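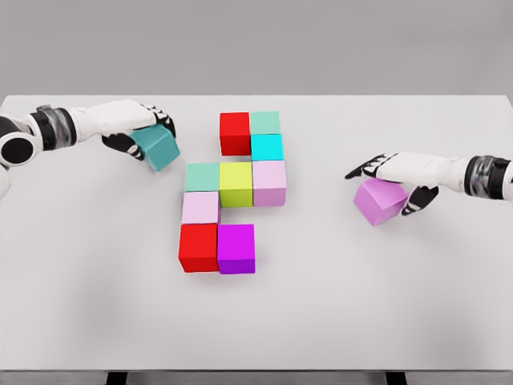 Block handling in simulation: two robot hands, each holding a cube, with nine more cubes on the table.

Your laundry can wait, and it will have to

2018-11-05

Print this page | E-mail this article

Every few months somebody asks me when they can buy a robot that does the housework. My answer has been the same for years. You can buy one that vacuums. For the rest, keep your rubber gloves.

I spent two days in September at the Sondside trade show, where a lot of firms were selling the idea that the wait is nearly over. The slides had kitchens on them. The demos had blocks. Two arms, two hands with proper fingers, and colored cubes on a clean white table, all of it drawn by a computer.

I don't say that to be mean. Picking up a cube with a hand like a person's is hard, and using both hands at one table is harder. A few years ago most of these machines had a simple pinching grip and were happy to have it. If you work in the field, a hand that can close around a block at an angle is worth looking at.

But a cube is the kindest object there is. It has flat sides and it doesn't bend. It weighs what you expect. A sock is a different shape every time you touch it. A wet glass is slippery and you can't see its edges well. My kitchen drawer holds a potato peeler, a whisk and a tangle of string, and a machine would have to get the peeler out without bringing the other two along.

The shop floor is closer, and I think people mix the two up. I worked eight years at the Haltitz plant, where we packed pump fittings. The machines there were good because we did half the job for them. The trays were always in the same spot and the parts always faced the same way. When Preko sent us a new tray that was slightly deeper, the line stopped for nine hours while the settings were changed. A new hire would have looked at the tray and reached down a little further.

A house has no trays. Things get left wherever they were dropped, and the light changes all day. You can practice on a computer as long as you like, and it's cheap, and no one's plates get broken. At some point the arm still has to come into a real room and find the sponge.

Haddad, which makes warehouse equipment, had the most modest booth at Sondside. They were showing a cart that carries bins from one end of a building to the other. It does that one chore and there was a price on it. I would put my money there before I put it on a robot butler.

I expect to see a machine load a dishwasher in somebody's home. I'd want it to be a dishwasher it had never met, with last night's pans in the sink. Until a firm will show me that, I'm treating the kitchen slides as decoration.

Print this page | E-mail this article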